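Notes from the Sandano lab visit, June

Typing this on the train before I forget it all. Went for the software, so not much in here on hardware, sorry.

Got in at 9, badge, coffee, straight into the planning group's room. No slides, good. They just opened a terminal and started talking. The whole stack runs off a task layer they call **Listberg**. You give it a sentence, it spits out a short list of steps, each step goes to a learned policy or to a plain old motion planner. Which one gets it is decided by a config file. A person writes the config file. I liked that a lot.

## Control side

- Policy puts out a chunk of moves at 30 Hz, lower loop smooths it
- If a new chunk disagrees too much with the last one, they blend over a few ticks. Used to just jump. Apparently the jump was loud
- Planner fallback gets 400 ms to find a path, then gives up and asks for a new grasp
- Force limit sits under everything and the policy can't touch it

Asked what happens when the planner and the policy both want the arm. Answer: a lock, "and some shouting in the logs." Fair enough.

## Perception

Head view plus wrist view, no depth in the main model. They tried depth and shiny things wrecked it, steel and glazed bowls mostly. Segmentation runs as a seperate process so it can crash by itself. It did crash once while we were there, came back in a couple of seconds, the arm held still and waited.

Names are the hard part. Same object, three labels from three people, and the model learns all three badly. So now there's a fixed word list and the labeling tool wont accept anything off it. New words need a sign-off. Somebody on the tour thought that was too strict, I don't.

## Tooling

Best bit of the day for me. **Tsuji** is their replay viewer. Scrub through any run, see the camera, the step list and the joint plots lined up on one clock. Click a bad moment and it opens the exact config that was live. 4,000 runs in there so far and search was quick, even on the visitor wifi.

We stood by the tabletop station for most of the late morning, kitchen type tasks, small stuff to pick and move.

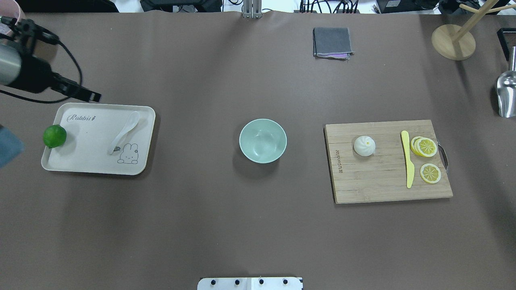 What I kept asking about was resets. Every run needs the table put back, and that's still done by hand with a layout sheet from **Corkoner**, the scheduler. It picks the next layout by looking at which ones the policy has been worst at. Simple idea, and they said it beat random picks after 2 weeks. Didn't see the plots for that so take it as told.

Things to chase up when I'm back:

- is the Listberg config format public or not
- can Tsuji read our log files, or do we need a converter
- how they version the word list, forgot to ask

Lunch was sandwiches. Train's pulling in, more later if I can read my handwriting.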